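# Table bay, white surface and plastic stock

May. Astetby, back bay. Started 7 a.m., before the daylight through the roof lights gets strong.

Carrying on from the last entry. Outstanding were the light over the white table, the finish of the top itself, and the plastic kitchen and toy stock, which had been put back into the crates without anyone checking it against the sheet.

## Surface

The top had been cleaned with the Novik spray for most of the spring. It leaves a film. You don't notice it from standing height, but with a torch laid flat on the surface the wipe marks come up as long arcs, and the direction of the arcs tells you which side of the table the person stood on. Changed to warm water with a drop of washing-up liquid, then plain water, then a dry microfibre cloth. Two passes of plain water are needed. After a single pass the film was still there under the torch, thinner and less even.

Straight strokes along the length of the table only, overlapping by half a cloth. The arcs are purely a product of standing still and swinging the arm.

Checked level with the long spirit level in both directions. Long direction good. Short direction was low at the wall side, corrected with a 5 mm packer under one foot and then the adjuster backed off until the foot stopped clicking. The packer is cut from offcut sheet and has PACKER written on it so that it doesn't get swept up again.

Scratches: the old one near the corner has not grown. I filled it with white wax stick and scraped level with a plastic card. The wax is a little warmer in tone than the top. Acceptable for now. Don't use the acetone on that corner, it will take the wax out.

## Light

Both tubes over the bay were past their rated 3000 hours according to the card on the fitting, and one was noticeably duller towards its end. Replaced as a pair. Refitted the diffuser panel after washing it in the big sink and letting it drain on edge.

What I want from this bay is a white top and a pale grey wall behind it with no hard line of light on either. A bit of fall-off towards the corners I can live with. A bright patch with an edge to it I can't, as pale plastic loses its outline when it sits across one.

Moved the fitting slightly away from the wall. Before that the wall was getting more light than the table and the boundary between the two was doing odd things depending on where you stood. 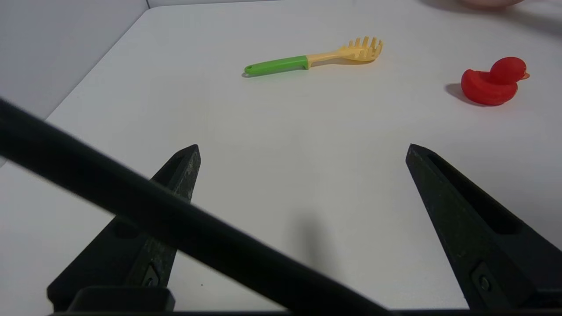 Comment from the Cludavia side, added when they read the draft: the grey of the wall should be written down properly, with the tin and the batch, or the next person to touch it up will pick a grey by eye and you will have two greys meeting behind every object. They also asked whether the tubes had been run in before judging them.

Fair on both. The paint tin is in the solvent cupboard, bottom shelf, and I've copied the label on to the inside cover of this book. The tubes had not been run in. I left them on through the morning and looked again after lunch. No change I could see in evenness. Colour may have settled slightly but I have no meter reading from the first hour to compare with, so that's an impression and should be treated as one.

Roof lights: still a problem from mid-morning when it's clear outside. The blind on the near one sticks on its left runner. Rubbed candle wax on the runner, which helped going down and did nothing going up.

## Plastic stock, loose items

27 items on the sheet. All 27 found, though two were in the wrong crate and one was being used to hold the window open.

The sheet lists everything by name and main colour. That was all right when each kind of item came in a single colour. It doesn't work for utensils with a handle and head in different plastics, and it doesn't work for toys with a small painted part. Proposed wording for those is: item, handle colour, head colour, or item, body colour, detail colour. Examples from the table today:

- pasta server, green handle, pale yellow head
- duck, red body, orange beak

The pasta server goes under "utensils, long". Previously it was down as "spoon, slotted", and a person looking for it would have gone past it several times. The prongs are the feature to name. It should be stored hanging by the hole in the handle if we ever put up the hook rail, and flat until then, with nothing resting on the prongs.

Noting resting position as well as colour. A long utensil with a curved head doesn't lie flat in the way a ruler does. It touches at the handle and at some part of the head, and which part depends on how it was put down. If you nudge it, it may roll a little and settle on a different edge. For the sheet I've settled on recording the position it comes to after being put down gently and tapped once at the handle end. Anything that moves again after the tap is marked U for unsettled.
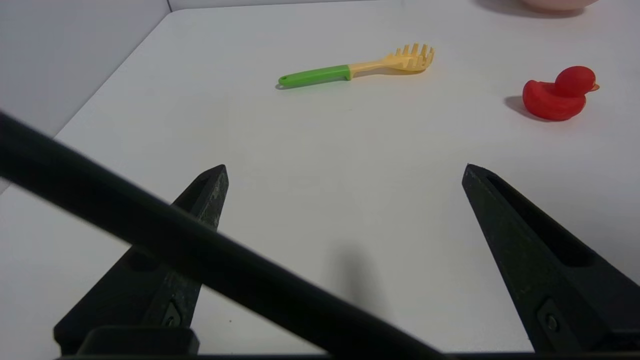 The tap has to be light. First time round I was knocking things hard enough to shift them bodily, and half the long utensils came out as U. Repeated with the end of a pencil held loosely and most of them dropped off the list. The ones left are the flat turner with the bent neck, the ladle, and a spatula that has warped, probably in the dishwasher.

Toys with a flat base are no trouble. The duck in red stays where it is put. The older Ong ducks, still in the second crate, have a moulding seam underneath which stands slightly proud and lets them rock from side to side. I took the seam down on one with fine wet-and-dry on a flat board, a few strokes each way, and it now sits properly. Do the others the same way. Keep the sandpaper wet, wipe off the slurry before it dries into the seam, and don't sand past the point where the rocking stops or the base goes cloudy and has to be polished.

Shadows: with the new tubes and the washed diffuser they come out soft. I had thought of adding a second fitting on the other side to kill them altogether. Decided against it. A tall thing with no shadow at all on a white top is hard to place by eye, and I found myself misjudging how near the edge I had put things when I tried it with the hand lamp.

## Plastic stock, things that go inside other things

Bowls, cups and tubs. The question carried over from last time was whether to store them nested. Nesting saves a whole crate. Against it, cups left inside bowls pick up scuffs at the foot, and tight stacks of the same bowl lock together when they're put away damp.

Compromise: mixed pairs only, one cup to one bowl, dry, never two of the same bowl together. With different shapes there is air round the cup and nothing can form a seal. Pairings are chosen for contrast, so a missing cup is obvious when you look down into the crate. Pink bowl with the teal cup is the clearest of the lot. White tub with the cream beaker was the worst, and I've split it.

Also tried the damp case on purpose. Two identical bowls, wetted and pressed together, left over lunch. Had to run warm water over the outer one to get them apart. Same again with a cup in a bowl, no sticking whatever.

Marks inside the bowls: there is a faint ring in several where a cup has stood. It comes off with bicarbonate paste and a soft cloth. Don't use the green scouring pads, they take the shine off and the dull patch is then there for good. One bowl has gone that way already and has been moved to the kitchen for the teabags.
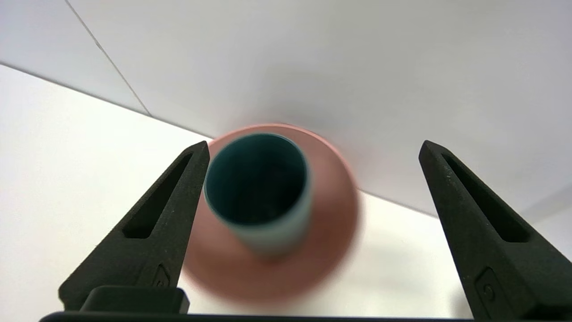

## Labels

Inked labels on the underside have mostly rubbed off. Tried three things on scrap lids: permanent marker, marker under clear tape, and scratching the number in with a scriber. Marker alone went after a few washes. Marker under tape lasted, but the tape edge collects grey fluff and looks dreadful. Scribing lasts and is readable if you tilt it to the light.

Going with scribed numbers, small, on the base, close to the centre where they won't affect how the thing sits. Burr to be knocked off with a fingernail or the back of a blade. Soft toys of the squeezable sort can't be scribed and will keep the marker.

## To do

- Scribe the long utensils first, then cups, then bowls.
- Sand the seam on the remaining Ong ducks.
- Order a replacement for the warped spatula. Match the shape before the colour.
- Blind runner: take it off and look at it properly. Candle wax is a stopgap.
- Put the Novik spray back in the general cleaning cupboard, with a label saying not for the white top.
- Rewrite the sheet with the new colour wording and the U column, and send a copy to Cludavia.
- Ask whether the hook rail can go on the side wall. The wall behind the table needs to stay plain.
- Check the level again after the weekend. The packer may bed in.

Tubes off at the wall switch when I left. The pull cord on the fitting is still slow to catch — give it a second pull before assuming a tube has gone.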